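Grants » Current awards » Clostemlow Kitchen Water Study » Progress report 2

Clostemlow Kitchen Water Study
Progress report to the Kallau Fund
Prepared by Jordan Garside, May

1. Work completed

Recruitment closed with 27 households enrolled. Each household has a flow logger on the kitchen cold tap and a second on the hot tap. Loggers record volume per draw and time of draw. Data are uploaded overnight to the Clirkora database and checked the next morning for gaps.

Two loggers failed during the period and were replaced from stock. The affected records have been flagged and left out of the interim tables.

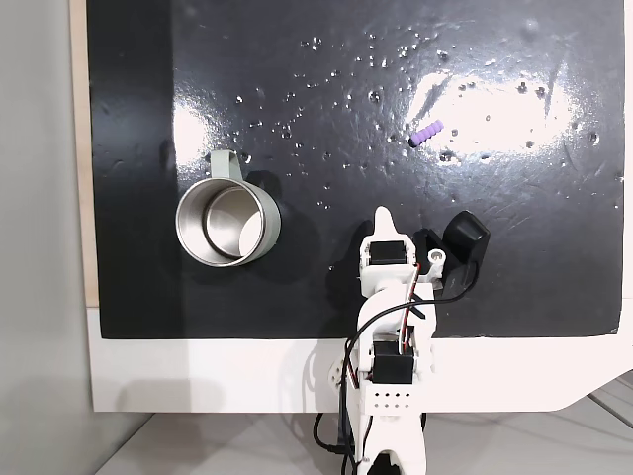

Hand dishwashing accounts for the largest share of draws in the evening, between 6 and 9 p.m. Short draws under a running tap are more frequent than filled-sink washing in most homes. The diary sheets agree with the loggers on timing but understate volume. We have asked households to keep the diaries going for the second stage so the difference can be measured again with the new sheet.

2. Changes to plan

The Cropper aerators arrived late from the supplier. Installation has moved back two weeks. The comparison period remains 48 days and the end date of the award is unaffected.

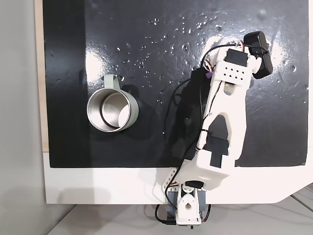

3. Budget

Spending is within the approved total. Plumbing labor is over the line estimate, and we request permission to move the unspent travel money to cover it. No other transfers are needed.

4. Next period

- Install aerators in all enrolled homes
- Recalibrate loggers before the comparison period starts
- Send draft tables to the Fund for comment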